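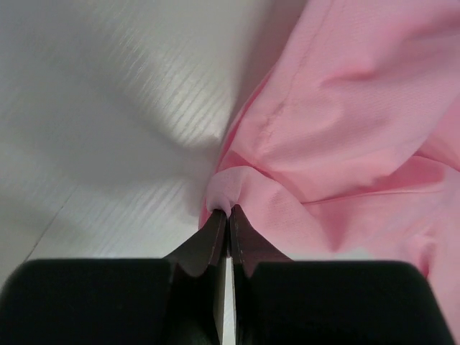

Behrouz Mahmoudi told me last week that my demonstrations are bad because I'm too good at folding, and I have been insulted in nicer ways. So I'm asking the wider group. I'm teaching an arm with a two-finger gripper to fold clothes by remote control, and I have nearly 500 recorded folds since January. The trained policy grabs the cloth, lifts it, then wanders off like it forgot why it came into the room. Do I need more demos or different ones? One guy at Gbeho says 3,000 is the minimum.

Posted Oct 10, 2023 in Teleoperation

tidewrack
More data. Always more data.

Clonasmont
Before you record 3,000 of anything, watch 50 of yours back at normal speed using only the wrist view. If you can't tell what you were about to do next, the policy can't either. Mine had long pauses after every grasp – me checking the other monitor – and the arm learned to pause beautifully.

Things that helped me:
Cut the dead time, or hold still only where you want it to hold still.
Pick one grasp point per garment and stick with it. I was using 7, depending on mood.
Record some recoveries. Start with the cloth badly pinched, let go, regrasp.
Shut off the overhead view while you drive, if the policy doesn't get it.

I think Behrouz has a point, by the way. You fix small slips without noticing, using things you know and the arm doesn't.

asau_2
Does this work on towels? Mine is a Bristari and it hates towels.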